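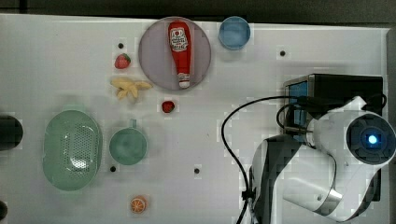 Play kitchen table, 8 May 2022

Spent most of today on the toy food again (I know, I know) and I'm finally starting to like how the table looks. The lavender plate gets the top of the table with the ketchup bottle lying on it, white cap toward the bottom rim. It's a silly amount of ketchup for one plate but the red shows up so well! The little blue dish goes off to the right of the plate with plenty of white around it, and the fruit stays to the left and underneath: strawberries, then the pale bananas, which I keep wanting to call cream instead of yellow.

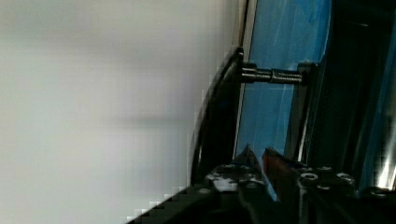

I also went through the tub from Mirklow, 32 pieces in all, and pulled out the ones with chewed paint. Tianyou Lei wants those for the spare set, so they're in the bag under the sink with his name on it. Please don't tip them back in with the good ones, I only just got them apart. The tub cost us 4000 yen back in February, and I still think we did well, even with a few duds.

The colander is the one I go back and forth on. It's lovely, that mint green with all the little holes, but it's huge next to the food and it takes over the table wherever it lands.
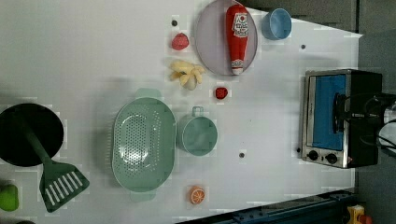

For now I'm leaving it in the middle with the matching green pot to its right, and the orange slice gets the spot below. The black pan can live out on the left. I did think about moving the toaster oven off the right side to get some space back, but then there's nowhere sensible to put it, and a kitchen without an oven feels a bit sad.

Still to do: wipe down the plate rim, find a smaller colander if Drerus has one, write out the layout neatly so Deok-su Yoo can set it up without calling me.

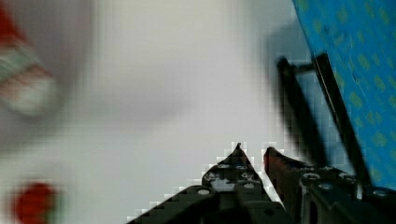 Carter Cormier read this over lunch and says keep the big colander, he'd sooner lose a strawberry, and could we please get a second plate so the ketchup doesn't hog the only one. Fair enough. I'll ask for the plate when I write to Drerus.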